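Guides > Hallway and Entry > Shoe Racks > Set-up and Daily Use

Filed under: Small Furniture, Shoe Care, How-To

February 2020, by Yogesh Rajput

Section 5. Placing foam clogs on the three-tier rack

Before you begin this section, the rack must be fully assembled as in Section 4, and it must stand level. We use light-colored foam clogs with a heel strap in this section, but the steps are the same for other colors.

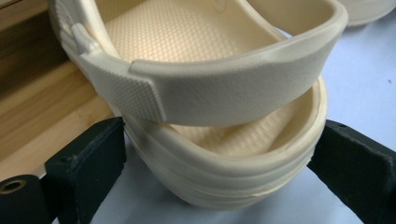
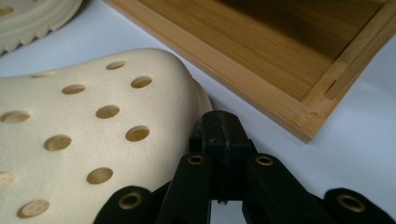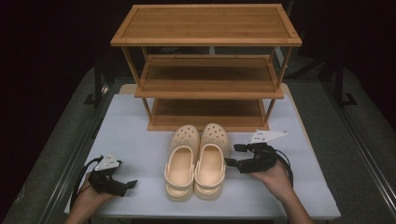
5.1 Preparing the rack

1. Place the rack on a flat and hard surface. On a thick carpet the posts can sink on one side, and then the shelves are not level.

2. Press lightly with your palm on each corner of the top shelf. If one corner moves, go back to Section 4 and tighten the screws of that post.

3. Wipe the three shelves with a dry cloth. Wipe in the same direction as the grain.

Caution: Do not use a wet sponge on bamboo. Water which stays between the slats can leave dark marks, and these marks do not go away with sanding.

5.2 Preparing the clogs

1. Knock the soles together outdoors, or over a bin, so that sand and small stones fall out.

2. Look at the holes on the toe part. If there is mud inside, remove it with a cotton stick or a soft toothbrush. Do not push a screwdriver or a nail through the holes, as the foam tears easily.

3. Wash the clogs by hand with lukewarm water and a little dish soap. The nubs on the footbed keep more dirt than the smooth parts, so please brush there in small circles.

4. Let the clogs dry completely in the shade. Put them with the heel a little higher than the toe, and the water will run out through the holes.

Caution: Never dry foam clogs on a radiator, in a tumble dryer or behind the window of a car. The foam becomes smaller with heat. My brother Trilok lost almost one full size in this way, and the clogs could not be repaired.

5.3 Folding the strap

1. Hold the clog by the side wall with one hand. With the other hand, take the strap in the middle of the band.

2. Turn the strap forward until it lies over the top of the shoe. It turns on the two rivets, one on each side. Move it slowly the first time.

3. Check both rivets. A rivet must sit firmly in the foam and must not come out when you pull it gently with two fingers.

Note: Some straps have a rough part near the rivet, with very small bumps. It is normal that the strap turns a little stiff there. Do not put oil or silicone spray on it, because the inside of the shoe will become slippery.

5.4 Placing the pair

1. Put the two clogs side by side on a table or on the floor, toes pointing to the rack. Check that you have one left and one right from the same pair. In a family with several similar pairs this mistake is very common.

2. Lift both clogs together, with the thumbs inside the heels and the fingers under the soles.

3. Slide them onto the shelf with the toes first. The heels should face you, so that you can take them out easily later.

4. Leave a small space between one pair and the next. Foam which is pressed for a long time against a post keeps the shape of the post.

5. Use the bottom shelf for heavy shoes and the top shelf for light shoes. Clogs are light and can go on the top, behind the raised rim.

Note: When the clogs are too tall for the middle shelf with the strap folded forward, turn the strap back behind the heel and try again. Randi Grønli wrote to us that in her cabin she keeps the straps always to the back for this reason, and it works well.

Caution: Do not stack one pair on top of another pair. The lower pair will be deformed, and the upper pair can fall when the door is closed strongly.

5.5 Storing for the winter

If you do not wear the clogs from December until spring, put crumpled plain paper in the toe part. Do not use newspaper for pale foam, the ink goes off on it. Cover the rack with a cotton sheet and keep it away from direct sun, which makes pale colors yellow.

Continue with Section 6, Cleaning and oiling the bamboo.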